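Notes from the arm table

I have been going to the robotics club at Skurkwood for two semesters now, and I keep telling myself I will write more of it down. This is mostly for me and for the people in the Plisstead club who asked how we are getting ready for the spring meet.

Our team is called Ketora. We build wheeled things most years. This year the meet added a tabletop event, so half of us moved over to the arm and the other half stayed with the drive base. I went with the arm because I was tired of re-cutting wheel guards.

The event is simple to read and slow to get good at. The judges put a few drinking vessels on a table and call one out. The arm has to go to the right one, pick it up, and set it down on a mark without touching the others. You get 10 minutes at the table, setup included. Teams don't know ahead of time which cups they will get, only that they won't match.

We spent the first month on code and hardly touched a cup. Looking back, that was a mistake. We had a nice clean routine that worked on a foam block, and then we tried it on a real glass and it stopped short every time. The foam block was the same size from every side and the same color all over. It taught us very little.

So we changed the plan. Now every practice starts with a different mix of cups, and whoever sets the table is not the person running the arm. The rules we use are short. Nothing breakable within a hand's width of the edge. Water in a glass only if there is a towel on the chair. One person keeps a hand near the stop button and does nothing else, including talking.

The glass is the one that eats our time. It's clear, so our detection picks up the bright spots on the rim and not much else, and the arm ends up aiming at a reflection. Moving the lamp helps and then makes a different problem, with the arm's own shadow falling over part of the table. We tried taping paper to the wall to give the glass a plain background. It helped a little, but we can't bring a wall to the meet, so we took it down.

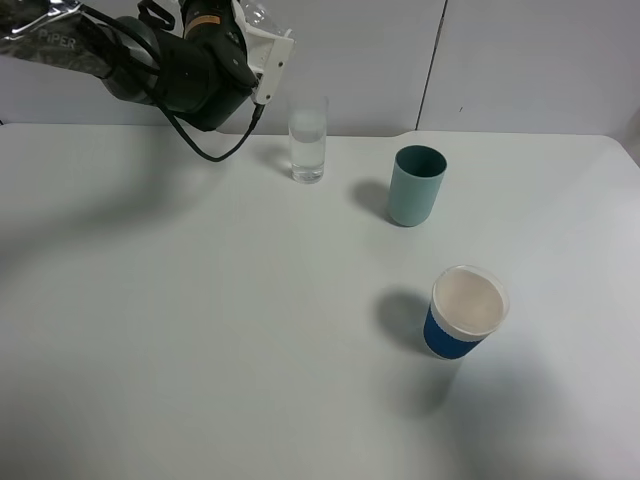
Carvalho thinks we should quit chasing the glass and get the other cups perfect first, on the grounds that a sure pick on an easy cup is worth the same points as a lucky pick on a hard one. There was a fairly long argument over that. The scoring sheet does say all picks count the same. It also says the judges choose, and I don't want to stand there hoping they choose the easy one.

We settled on splitting the time. The first part of practice goes to the solid cups and the lidded ones, and the last part goes to anything clear. So far that has been good for morale, if nothing else. People used to leave after watching the arm miss for an hour. Now they have at least seen it work before the hard part starts.

A few things I would pass on to Plisstead, or to anyone starting out:

Write down the finger opening for each cup. We kept it in our heads for weeks and then argued over it.

Practice paper cups empty and full. An empty one gets squeezed out of shape by a grip that is fine on a full one, and the lid can pop. We lost 2 cups that way before we lowered the closing force.

Check the cables before each session. One of ours was a little too tight at the wrist, and on certain turns it pulled enough to throw off the approach. We blamed the code for days. I rewrote a whole function that had nothing wrong with it.

Come in from above, then go down. Coming in sideways looks faster but it knocks over whatever is next door.

The drive base people have their own problems and I won't speak for them. They have asked for the big table back twice and we have said no twice.

We have 4 practices left before the meet. I'd like to get through one full timed run with a glass in the mix and no hand on the stop button — the hand stays near it either way, I just want it not to be needed. The next session starts at 6 p.m., and it's my turn to set the table. I'm bringing a mug with a handle, which we haven't tried at all.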